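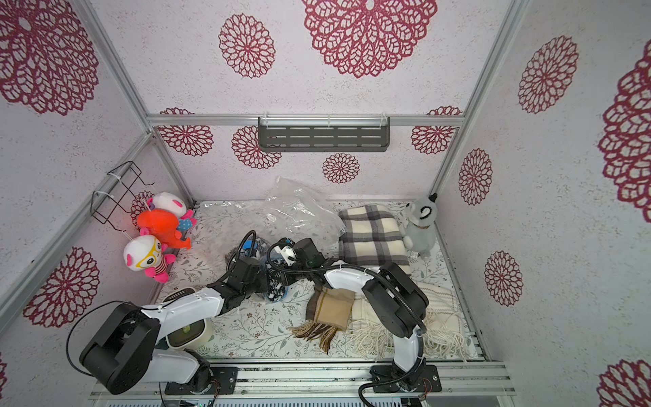

Werkstattbuch, 1. September 2022: Leimfarbe, dritter Anlauf

Sie sind hier: Werkstatt > Notizen > Wand und Papier

Die Probetafeln vom Skorkutberg sind durchgetrocknet, und das Ergebnis ist so, dass ich es lieber gleich aufschreibe, bevor ich anfange, es mir schönzureden. Von 8 Tafeln kreiden 4. Man fährt mit dem Ärmel darüber und trägt die Wandfarbe danach spazieren. Afaf hat das mit einem schwarzen Pullover vorgeführt, ohne Absicht, und sich danach den Rest des Vormittags mit dem Rücken zu mir unterhalten.

Zur Erinnerung für alle, die nur hier hereinlesen: Es geht um den Flur und das hintere Zimmer im alten Zollhaus, in dem unter sieben Lagen Papier eine handgedruckte Leimfarbentapete steckt. Die Eigentümer wollen einen Nachdruck. Der Denkmalschutz will einen Nachdruck, den man als Nachdruck erkennt. Die Eigentümer wollen einen, den man nicht erkennt. Wir wollen bezahlt werden und drucken deshalb erst einmal Tafeln.

Rezeptur

Tafeln A bis D: Hautleim, über Nacht gequollen, im Wasserbad aufgelöst, Kreide eingesumpft, Pigment separat angeteigt. Leimanteil nach dem Heft meines Vorgängers, der »ein guter Löffel« notiert hat. Wir haben in der Werkstatt Löffel in allen Größen, und von allen wird behauptet, sie seien gut. Ich habe den mittleren genommen. Das war der falsche.

Tafeln E bis H: derselbe Ansatz, aber mit der doppelten Leimmenge. Wischfest, dafür zieht der Film beim Trocknen so stramm, dass sich Tafel G an zwei Ecken hochgerollt hat wie ein beleidigtes Butterbrot. E und F gehen. H geht, wenn man sie nicht biegt, was bei einer Tapete ein gewisser Nachteil ist.

Konsequenz: nächster Ansatz dazwischen, und zwar gewogen. Die Löffel kommen in die Küche.

Rot

Das Krapprot nach Rezept sieht nass wunderbar aus und trocken wie Fleischwurst. Leimfarbe hellt beim Trocknen auf, das weiß ich seit der Lehre und glaube es jedes Mal wieder nicht. Tamsin hat mit Eisenoxid nachgeholfen, jetzt ist es trocken fast richtig und nass ein Braun, bei dem man den Eimer freiwillig verschenkt. Wir vergleichen ab sofort nur noch Aufstriche, die einen vollen Tag gelegen haben. Föhnen gilt nicht. Der Föhn liegt zur Sicherheit bei Tamsin im Spind.

Am Originalfragment (das handtellergroße Stück hinter der Türzarge) ist der Ton an der lichtgeschützten Kante deutlich kühler als in der Fläche. Welche Stelle ist nun »das Original«? Ich habe diese Frage im März schriftlich gestellt und als Antwort eine Gegenfrage bekommen. Bis auf Weiteres mischen wir nach der Kante.

Model

Der Birnbaummodel von Ostix ist da. Schöne Arbeit, saubere Stege, leider liegt der linke Rapportstift nicht da, wo der rechte ihn erwartet. Auf einer Bahn fällt das nicht auf. Ab der dritten wandert das Muster bergauf, und ab der fünften steht man in einem Zimmer, das leicht nach Steuerbord krängt. Ich habe bei Ostix angerufen. Man sagte mir dort, Birne arbeite eben. Ich sagte, dann sei sie ja die Einzige.

Stift versetzt, altes Loch mit Dübel und Warmleim geschlossen, drei Probeabzüge auf Makulatur. Sitzt. Rechnung an Ostix schreibe ich, wenn ich mich abgeregt habe, also nächste Woche.

Notiz zum Drucken: Filz im Chassis nicht sparsam einstreichen. Wer den Model zweimal antupft, hat an den Rändern einen Wulst, wer ihn dreimal antupft, hat einen Stempel vom Kindergeburtstag. Einmal satt, gerade absetzen, Hammerstiel, abheben. Nicht nachgucken, ob er schon sitzt.

Papier

Die Bestellung aus Prallau kam mit 166 Bogen statt der Rolle, die auf dem Lieferschein steht. Historisch wäre das sogar korrekt, vor der Endlosrolle hat man Bogen aneinandergeklebt. Ich habe trotzdem reklamiert, denn ich bin Handwerker und kein Reenactment. Antwort aus Prallau: Die Rolle sei unterwegs, die Bogen dürften wir behalten, Rückversand lohne nicht. Jetzt haben wir also Makulatur bis zur Rente.

Kleben werden wir mit Weizenstärke, ohne Zusatz. Der Vertreter von Ots hat uns einen Kleister dagelassen, der laut Prospekt alles kann. Auf der Probewand kann er vor allem nicht mehr ab. Für eine reversible Klebung ist das ungefähr so brauchbar wie Beton. Eimer steht beschriftet im Regal, bitte nicht aus Versehen nehmen.

Geld

Angebotssumme für Flur und Zimmer waren 3785 Euro Material, davon ist jetzt mehr als die Hälfte verbraucht, und an der Wand hängt davon: nichts. Afaf meint, das sei bei Handdruck normal. Ich habe sie gebeten, das den Eigentümern mit genau diesem Gesicht zu sagen.

Offen

- Ansatz I bis L mit mittlerem Leimanteil, Waage benutzen
- Kantenmuster beim Denkmalschutz abgeben, Empfang quittieren lassen
- Heizung im Trockenraum: entweder an oder aus, der Zwischenzustand macht Ränder
- Tafel G wegwerfen. Wer sie an die Pinnwand gehängt hat, hängt sie bitte wieder ab
- Pullover reinigen lassen, Beleg zu mir

Kategorie: Wand & Papier | Schlagwörter: Leimfarbe, Handdruck, Tapete, Rapport, Ärger mit Birne

Kommentare

Model-Moritz
Zum Kreiden: Habt ihr den Untergrund vorgeleimt? Bei mir saugte das Papier den halben Leim weg und die Kreide stand oben allein da. Eine dünne Vorleimung, trocknen lassen, dann drucken. Dann reicht auch der mittlere Löffel.

Afaf Qudah
Vorgeleimt war nur D. D kreidet auch. Der Pullover ist übrigens nicht mehr zu retten, Beleg folgt trotzdem.

kleisterfee
Wie lange hält sich der Leimansatz bei euch? Meiner riecht im Sommer am dritten Tag so, dass der Nachbar klingelt.

Tamsin Zamora
Zwei Tage im Kühlschrank, danach neu ansetzen. Deckel drauf und groß beschriften, wir hatten schon einmal jemanden, der es für Apfelgelee hielt. Und ich gebe den Föhn nicht raus, auch nicht auf Nachfrage.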